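Bench notes > Hardware refurb

Feb 7, 2024 - posted by Bart Verbruggen

Memory day. I've been putting this off since the Niddale towers arrived, and I wanted to get it all written down while it's still in my head, so sorry in advance for the rambling.

Quick recap for anyone who has only seen the pile by the door. We took 19 desktops off Niddale when they cleared out their old office, and the plan is still to get as many as we can into shape for the reading room in March. Most of them only need a good dusting and more memory. A few need a lot more than that (looking at you, the one with the coffee in the drive bay).

First job was sorting the memory itself. Åberg sent us a padded envelope with a mix of pulls and spares, and I do mean a mix - different makers, different speeds, green boards and blue boards all in together. I went through them by label first and put anything I couldn't read in its own tray. Then I matched what was left into pairs as well as I could. I know somebody will ask why I bother with pairs on machines this old. I just like them in pairs!

The fixture has made the handling part much nicer, by the way. I used to lay the modules flat on the mat and then scrabble at them with my fingernails, and I'm sure I've knocked a component or two off that way over the years. Having them stand on edge means you can get at the long sides and leave the contacts alone. The gray print is the second version, the first one was too tight and I had to file every slot.
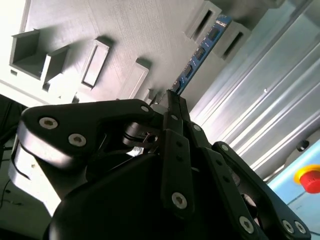 Checking before they go in

I'm still doing the contact check by eye, with the big lamp and the loupe. What I look for is dull patches and anything that looks like a fingerprint. If I find one, it gets a wipe with alcohol on a lint-free swab, then it waits in the tray while I do the next one. I tried the pencil eraser trick on one module that was beyond saving anyway, and it does shine them up, but it leaves crumbs everywhere and I don't want those in a slot. Swabs it is.

Note to self: we're low on swabs. The last box was 100 and I don't know where they've all gone.

Then the towers. I've settled into a routine with these cases now and it goes like this:

1. Power lead out, then hold the power button in for a bit to drain whatever's left.
2. Side panel off, and put the screws in the magnetic dish (the DISH, not the edge of the table, the slats eat screws).
3. Lay the case down with the open side up. Move any loose wiring away from the slots before you go near them. On this model there's an orange and yellow bundle that comes across the lower part of the board, and it flops back as soon as you let go, so a bit of velcro helps. 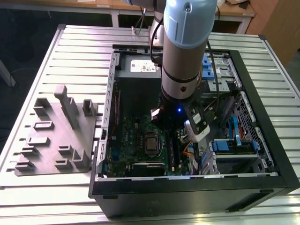
4. Open the clips at the ends of the slots all the way. Halfway open feels the same as open until you push.
5. Line up the notch, check it again, then press evenly on both ends until the clips come up by themselves. If they don't come up, take the module out and start over.
6. Leave the side panel off until it has been through the memory test. I closed one up early last week and of course that was the one that beeped at me.

The blue drive carriers are worth a word too. You can get them out by squeezing the tabs, no tools needed, and I'd do that on any machine where you need more elbow room. Watch the SATA cable when you slide the carrier back, it likes to get under it.

Still open

The memory test takes some 60 minutes a machine on one pass, so I'm going to leave them going over lunch and see how far we get. I also want to ask Nornberg if they have any more of the drive latches, we have a couple with a snapped tab and I'd rather not glue them.

Labels: whoever takes the next batch, please write the slot on the sticker as well as the size. I spent far too long this morning working out which module had come from where - and half of those stickers were mine.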